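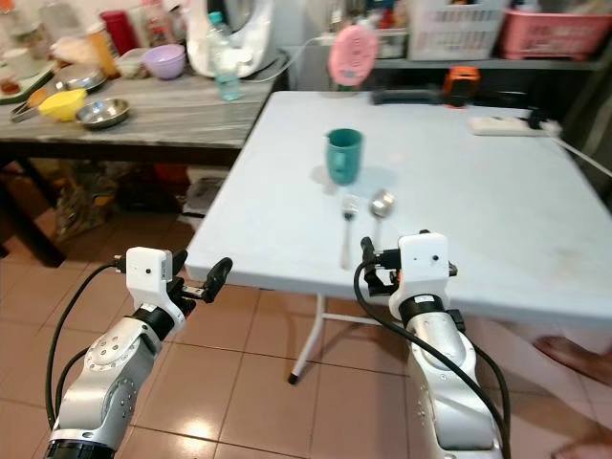

## A mug, a fork and a spoon

Shoaib Cheema starts every kitchen the same way. He puts out one place setting before he lets himself think about cupboards.

"People begin with the big stuff," he said. "They buy a rack, then a second rack, and they still eat standing up. I want to know where you sit down with a mug and a fork. After that I'll look at shelves."

Cheema sets up shared kitchens in rental buildings for a small firm called Bestari. He has been doing it long enough to have firm views on folding tables, which he likes, and on matching dinner sets, which he doesn't. The teal mug is plastic, and so is the tabletop. The fork and spoon are stainless steel. He said he would choose all of it again.

"A plastic mug gets dropped and you pick it up. I had a house in May where they'd gone through most of a box of china by the time I came back. Now I start with plastic and let people bring their own nice things if they want them."

His budget for the loose items in one kitchen, meaning everything that isn't furniture or an appliance, is $495. The whole room, with tables and shelving, came to $1,693 on the last job. He keeps the receipts in an envelope taped inside a cupboard door, so that whoever replaces a bowl can see what the first one cost.

He doesn't buy knives with a place setting. Those come later, after the tenants have moved in and told him what they cook.

## The counter

The marble-look counter is where most of the arguments happen, he said. A table gets cleared because someone needs to eat at it. A counter fills up from the back, with jars and tubs against the tile, and the working space gets narrower every week.

His rule is that bowls live near where they are filled. The steel one and the yellow one stay in the middle, and the cutting board goes to the left with room for a mug on it. Tongs are harder. "They don't stack, they don't hang straight, and everybody owns two pairs," he said. He has tried a drawer, a hook and a tall jar, and he has gone back to laying them flat next to the bowls.

Sauce bottles he leaves out. He used to put them away at the end of a visit and found them back on the counter the next time, so he stopped.

Paper is the one thing he is strict about. Wrapping goes out the same day, or it turns into a pile that other things get put on top of.

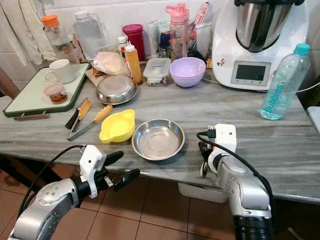
Brodie Tawhiri would put the steel bowls and plates in a cupboard and keep only the cutting board out. A counter should be wiped end to end every evening, in Tawhiri's view, and that takes too long if you have to lift a dozen things first.

Cheema has heard this before. The two of them set up the Usmani building together and settled it by giving each floor a different arrangement. Both floors were still in use when he last visited, and he didn't think either one was cleaner.

"Brodie's floor looked better at nine in the morning," he said. "By dinner I couldn't tell them apart."

They do agree about labels. A lid gets a name and nothing else — no dates, no color codes. Cheema tried a color system once and spent an evening peeling 50 stickers off with a butter knife.

His next kitchen is smaller, with one window and a sink in the corner. He has already bought the mug for it, a green one this time. He hasn't decided about the table.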